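Bench notebook, small appliance returns, Trombridge shop
November, started at the long bench a little after 6 in the morning

I like this hour, before the compressor comes on and everybody wants the good screwdriver. Coffee is made, the radio is low, and I've promised myself I'll write up the sorting trial properly this time, instead of leaving sticky notes all over the Calix binder (sorry to whoever has been trying to read those).

Where we are with it

Month two of the arm on the sorting step. For anyone joining late from the Hollenstein side: returned goods come in mixed, and before this one of us stood at the intake table all morning moving things from the pile to the right tray. It isn't hard work but it is dull, and my shoulder had strong opinions about it by lunch. The plan is for the arm to take the light pieces and put them on the mat, squared up, so the person next to it can go straight to checking cords and housings. Toasters and anything else with real weight stay with people. I was asked twice last week whether that will change and I said no, and I'm writing it down so I can be held to it!

The setup is the walled table we settled on, with the mat along the right side and the larger items over on the left. I've gone back to the small white box for practice because it's forgiving, and because the rounded corners are a fair test of the fingers. Let it manage that one nicely and I'll feel a lot better about the Nelex adapters, which are fussier.

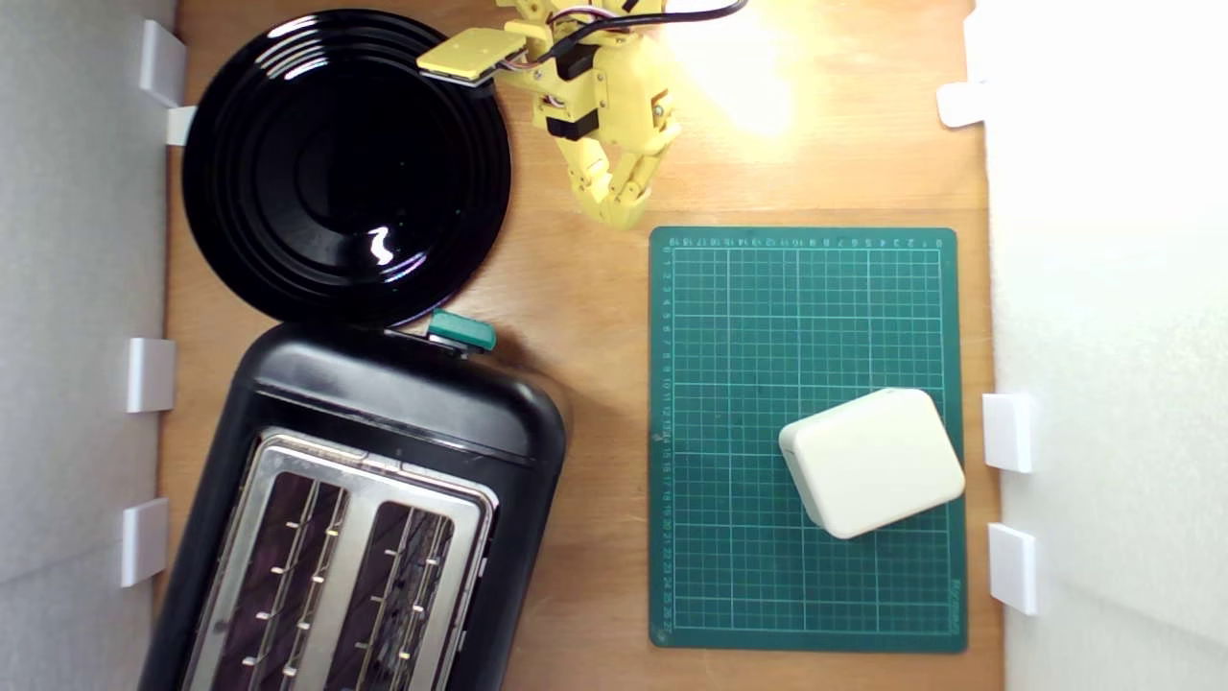 What it changes for us

I've been chewing on this more than on the gripper settings, to tell the truth. The intake job used to be where new people started. You stood there, you handled every kind of thing that came through the door, and after a month or so you could tell a cracked housing by the feel of it. I learned that way myself and I'm fond of it. If the arm does the handling, I'd like new folks to still get their hands on the goods, so my suggestion is that the first 300 pieces anyone checks are ones they also unpack themselves. We can argue over the number at lunch.

On the happier side, the morning crew says the checking feels less rushed. Two of them have taken up the repair shelf, which had been gathering dust since spring, and I walked past yesterday and heard actual laughing over a waffle iron. I don't know how to put that in the trial report but I'd like to find a way.

The worry I hear most is hours. Nobody's have been cut, and the front office has told us the trial runs to 1000 pieces and then we all sit down together before anything is decided. I'd still like that on paper, and I've asked for it.

Things to do before the next run

Slow the approach over the mat a little more. People standing next to it said they flinch, and I do too.

Ask Calix for spare screws for the finger links, a bag of 11 if they still sell them that way.

Look at the light on the table. I get glare on that side and would like to try a shade.

Move the stop button to where a left-handed person can reach it. This was a good catch from the afternoon crew and I should have thought of it myself.

Return the Nelex label printer to the front desk, they've been very patient.

Compressor's on now, so I'll go and find my screwdriver.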